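Gustero Wool Blend Sock Yarn, 100 g – my review

Posted 29 December 2015

I've been knitting socks long enough to be fussy about fibre, and I'd put off trying Gustero because of the nylon. Silly, really! A bit of nylon is what keeps your heels from wearing through by spring, and the wool still does all the warm and cosy stuff. My friend Séverine Riviere kept telling me so, and in July she finally posted me a skein in the colour they call Tridham (a greyish plum, much nicer than it sounds).

First thing I noticed was how tightly it's plied. It's a 4 ply, and you can really feel it – round and springy, and it didn't split on me even with my pointiest needles. The Lorente yarn I used before was softer straight off the ball, I'll give it that, but it went fuzzy under the arch after a few wears and I was darning by the second month. The Gustero pair has been on my feet all winter and the soles still look tidy.

Washing is where I got nervous. I did the first wash by hand, then got lazy and chucked them in with the towels on warm. They came out a touch longer in the foot and a little less plump, but the colour stayed put and there was no felting at all. I wouldn't put them in the dryer. 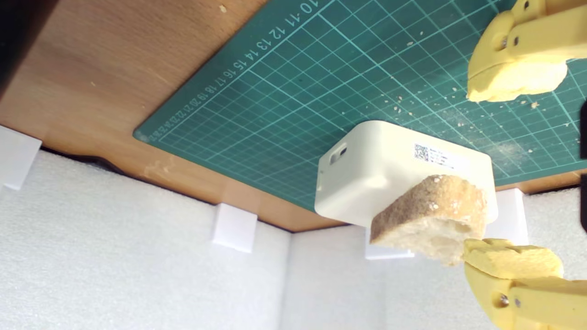 Gauge was the one real grumble. The label is optimistic and I had to go down a needle size to get a fabric I liked, so please do swatch, and wash the swatch too. I pin mine out flat and measure it there, and it's far less fiddly than chasing a tape measure over stretchy ribbing. Mine grew a fair bit sideways after its soak.

I've ordered two more skeins from Kistden, who had it cheaper than my local shop. Would love to see it in a proper mustard.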